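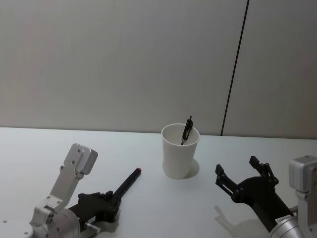 Left gripper loaded, right gripper open, paper cup between them.

How to find out whether your two-arm policy is any good

2021-06-27

You have trained a policy for two arms and it works. You know it works because you watched it nine times, it did the job on seven of them, and the two bad ones had something wrong with them that you could explain. I have written that sentence, in more respectable words, in a draft paper. The reviewers were kind about it, which was worse.

What follows is the evaluation routine we now use on Tratlow, our two-arm tabletop setup. It takes most of a day. It assumes you already have demonstrations, a trained checkpoint and a robot that doesn't fault when you breathe near it. If you're missing the third one, go and fix it first, and come back when you are older.

The task I'll use all the way through is the cup task. There's a paper cup on a white table. One arm handles a slim rod-shaped object and the other arm deals with the cup. It sounds like nothing. It has eaten a large part of my year.

What you need

A table, two arms, a cup. A second and third cup of the same kind, for when the first gets squeezed. A sheet of starting positions, made in advance. Someone to score who did not train the policy. A text file. Lunch.

Step 1. Write down what success means

Do this before you run anything. Write it as a sentence that a bored stranger could apply. Ours reads: "The rod is standing inside the cup, the cup is upright, and both grippers have let go and moved clear, all before the timer runs out."

Our first version said "the rod ends up in the cup." Under that rule, a trial where the right arm crushed the cup around the rod and held it up like a trophy was a success. The policy did this more than once. I scored it as a success more than once.

Split the task into stages too, because a single yes or no throws away most of what you paid for. We use four: rod grasped, rod above cup, rod released inside cup, arms clear. Record the last stage reached. If your failures all pile up at one stage, you've learned what to collect next, and you can stop staring at loss curves.

Step 2. Fix the starting positions

If you place the cup by hand wherever feels right, you will place it where the policy likes it. You won't mean to. Your hand has watched all those demos as well.

We wrote a short script called Lund that draws cup and rod positions from a rectangle on the table and saves them as a list. Every checkpoint gets the same list in a shuffled order. To place the cup, show the saved target as an overlay on the live head camera view and slide the real cup until it lines up. It's dull work and you get fast at it.

Draw a few positions outside the area your demonstrations covered, and keep those in their own column. Don't average them in with the rest. They answer a different question, usually with a no.

Step 3. Decide how many trials, then don't change it

We run 800 trials for anything that goes in a table, spread over all the checkpoints and conditions being compared. For quick checks during the week we run 19 per checkpoint, and those numbers stay off the slides. Why 19? There were 20 positions on the list and one of them put the cup where the left arm couldn't reach. I could have redrawn it. I'm told I still can.

The important part is choosing the number beforehand. If you keep going until the score looks healthy, you have measured your patience.

Step 4. Interleave

Never run all of checkpoint A in the morning and all of checkpoint B after lunch. The light moves, the shadows under the grippers move with it, motors warm up, and cups get tired. Alternate them. Our runner, Gedolholm, picks the next checkpoint at random and hides the name until the session is closed. The scorer sees only a trial number.

Blind scoring felt like theater to me until we rescored one old session that way. The gap between my method and the baseline shrank. The baseline hadn't improved at all.

Step 5. Run the trial and keep your hands away

Start both arms from the same home pose every time. Start the timer. Don't nudge the cup. Don't say "come on" and then lean on the table, since the table moves and the policy notices. One hand goes on the stop button and stays there.

Stop the trial if an arm is pressing into the table or the arms are about to meet. A stopped trial is a failure at whatever stage it had reached. It isn't a void. The only voids we allow are hardware faults with an error code, and each one is logged with the code and rerun at the same position.

Swap the cup whenever the rim is bent. A bent rim changes how the rod goes in, and I've seen it help.

Step 6. Score it and write one line

One line per trial: number, stage reached, time, and a few words. The few words are the best part of the file. "Left arm let go early." "Right arm waited forever." "Both arms very polite." After a session, sort by stage and read them all. In our last full run we had 271 failures, and a good share of the notes described the same thing: the right arm holding off while the left one held off too. The success rate would never have shown me that. The notes did, in my own bad typing.

Step 7. Report it

Give successes over trials, by condition, with an interval. Give the stage counts. Say how many voids there were and why. Put the out-of-area column next to the main one, where people will see it. If you compared 2 checkpoints and picked the better one, run the winner again on a fresh list and report that run. It will probably come out lower. Ours did, in October, and the lower figure is the one in the paper.

Common problems

The policy freezes at the start. Check the home pose before you blame the network. Ours had drifted after a wrist was taken off and put back.

The rod keeps hitting the rim from the same side. Look at the camera mount. If it has been bumped, every placement in the session is off and the session has to be thrown out. Yes, the whole thing.

Two scorers disagree. Go back to the sentence from Step 1, fix it, and rescore everything from the video with the new version. Keep the old sentence in the file with the date you dropped it.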